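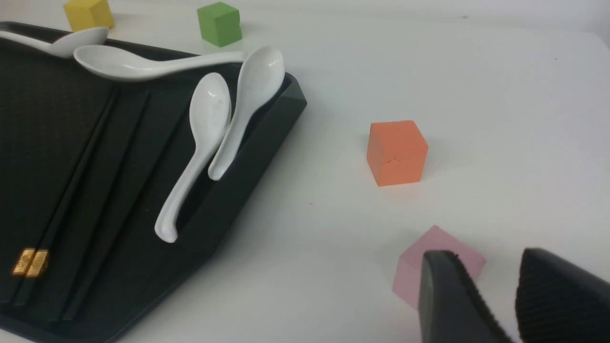 Spoons, chopsticks and cubes on the wrist camera, open gripper at lower right.

About the Junari Robotics Club

Junari is an after-school robotics club for students in grades nine through twelve. We have 18 members this year, two arms, and one room that we share with the yearbook staff. If you came here from the district's page, you may have read that we are "preparing the innovators of tomorrow." We did not write that. We teach teenagers to get a machine to pick things up, and most of what we learn is how hard that is.

The club was started by Arsen Stelmakh, who teaches physics and spent 7 years before that fixing packaging lines. He had seen enough sales demos to be suspicious of them, and he wanted a club where students would be suspicious too. Magdalini Deligiannis joined him the next December. She teaches statistics, and she is the one who asks how many times you tried it.

What we do

The main project is called Dronance, a name the students picked before there was a project to go with it. No, it has no drones in it. It is a long-running attempt to get an arm to sort and clear ordinary tabletop items: dishes, utensils, blocks, whatever fits in the gripper. Students drive the arm by hand, record what it sees and does, train a small model on the recordings, and then find out what the model picked up from them. Often that is a habit of the person who was driving.

We use soup spoons because they are awkward. A ceramic spoon is glossy, curved in two directions, and has a handle that gives you very little to hold. Put one up against the rim of a tray and the angle is different every time. Black chopsticks on a black tray are worse. Foam cubes are the easy part, and we keep them in the mix so that new members have something to succeed at in the first month. We don't put cube results on posters.

Every claim a student makes about the arm has to come with a trial sheet. The standard is 20 tries in a row, written down as they happen, with the objects moved between tries. If you nudged the spoon to help, it counts as a miss. If you restarted the program, it counts as a miss. People argue with this rule every fall and we have not changed it.
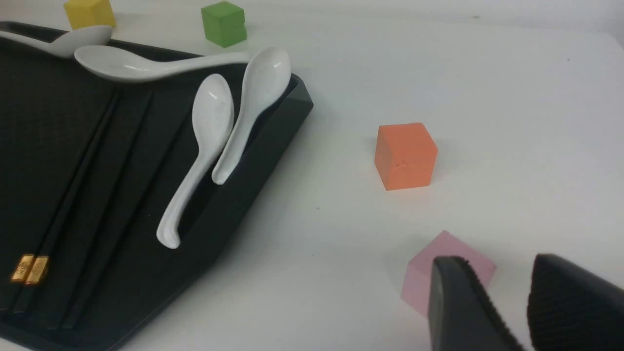
Dronance, tray and cubes layout. The pink cube is the one next to the fingers.

What we don't do

We don't build kits from a booklet. There are good programs for that, and the middle school runs one.

We don't teach that robots are about to take over the kitchen. Some members arrive sure of it, usually because of a video. We watch the video together and look for the cuts. Then we ask what is on the table, who put it there, and what would happen if you slid everything over by a few inches. A lot of our own early videos would not hold up to those questions either, and we still show them at the parents' night.

We don't promise anything about college. Members have gone on to engineering programs, and members have gone on to nursing, welding and music. We have no idea how much the club had to do with any of it, and we would be wary of a club that said it knew.

Competitions

We enter one a year, the Gauthier Open, which has a manipulation event with a surprise object. Our best finish is 7th. We like the Gauthier because the judges make you run cold, with no practice on the object. We have stopped entering events where most of the score is for the booth.

Money

Kestex, a local machine shop, lets us use its bench space in the summer and gives us scrap stock for mounts. It gets its name on this page and no say in what we work on. Members pay a small fee for supplies, and Mr. Stelmakh will waive it if you ask. You don't have to tell him why.

Joining

You don't need to know how to code. You do need to be willing to do the same dull thing many times and write it down. Come to a meeting first and sit through a full set of trials before you sign the form. Some students leave after that, and we think it's better than leaving in the spring with half a project. We take new members in the fall and again after winter break, as long as there's room at the benches.

Questions go to Ms. Deligiannis through the main office. She answers the ones about schedules quickly and the ones about artificial intelligence at length.

Page last updated April 8, 2019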